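Jorthorpe Residents' Association
Records and Filing Meeting, April
Minutes

Present: Beca Prothero (chair), Renato Navarro, Jhun Mangubat, Lorna Lumanlan, Nestor Manalo (minutes)

Started at 7:10 p.m.

1. Minutes of the last meeting

Accepted with one correction. Renato said he never agreed to "look into" shelving. He agreed to ask what shelving costs. He has not asked yet.

2. Paper records: keep, scan or throw out

Beca reminded everyone that the association voted last fall to go through the old binders before the lease on the storage unit runs out. The proposal from Lukstead, the scanning company, is to take everything away, scan it and shred the originals for $1,799. Nestor noted for the record that he still does not see what we get for that. The quote says "full indexing" and does not say what gets indexed, or by whom.

Lorna asked whether anyone had opened the binders lately. Jhun had opened 2 and found one held nothing but takeout menus and a parking map. He doubts the rest are much better. Beca disagreed and said the dues ledgers are in there somewhere, and so is the drainage correspondence with Urquijo Paving, which we may need if the north lot floods again.

Discussion moved to the ring binders themselves. The blue one has the finger hole with the metal ring and a small label on the spine, and it was held up as a fair sample of how the set is marked.

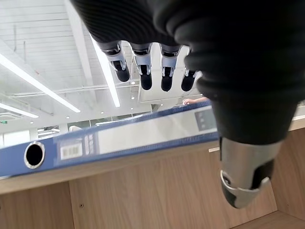 Lorna said labels like that are no use to her from more than a foot away, and that she would sooner see a big number on every spine and a typed list taped inside the closet door. Renato asked who would keep the list current. There was no offer. Jhun said a number on the spine tells you nothing if the list is lost, and that the last list was lost. Lorna said then make two lists.

Nestor is not convinced that relabeling fixes anything. The old color system was supposed to fix it as well, and it lasted until the store ran out of green.

Agreed: nothing gets shredded until it has been opened and looked at by two people. Beca to tell Lukstead we are not signing this month. Renato against, on the grounds that the storage unit is costing us money while we read menus.

3. Sorting day

Beca proposed one long session to go through all 13 boxes. Nestor asked how long a box takes. Jhun did one in 40 minutes but admits he skipped the folders. Lorna thinks it will need two sessions and would like that written down now so she can point to it later. It is written down.

Piles will be Keep, Scan and Recycle. Renato wanted a fourth pile called Not Sure. Voted down 3 to 2, as everything would end up in it.

The sorting will be done on the gray wood-grain tabletop. Jhun asked that drinks stay off it. Renato questioned whether one table is enough for three piles plus an open binder. Beca says it is if people stack neatly. Nestor has seen how people stack.

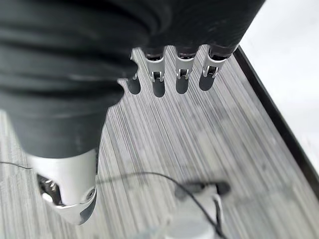 4. Supplies

Lorna had a price from Zirkeck for new binders and divider tabs. The binders were described in the catalog as "archival," and Nestor asked what that means for a plastic binder. Lorna did not know and will find out. Order put off until we know how many of the old ones can be reused. Jhun to buy 7 packs of plain labels and a decent marker in the meantime, and to bring the receipt this time.

5. Other business

Closet key: there should be three copies. Beca has one. The other two are unaccounted for. Everyone to check their drawers.

Renato to ask about shelving.

Closed at 8:25 p.m.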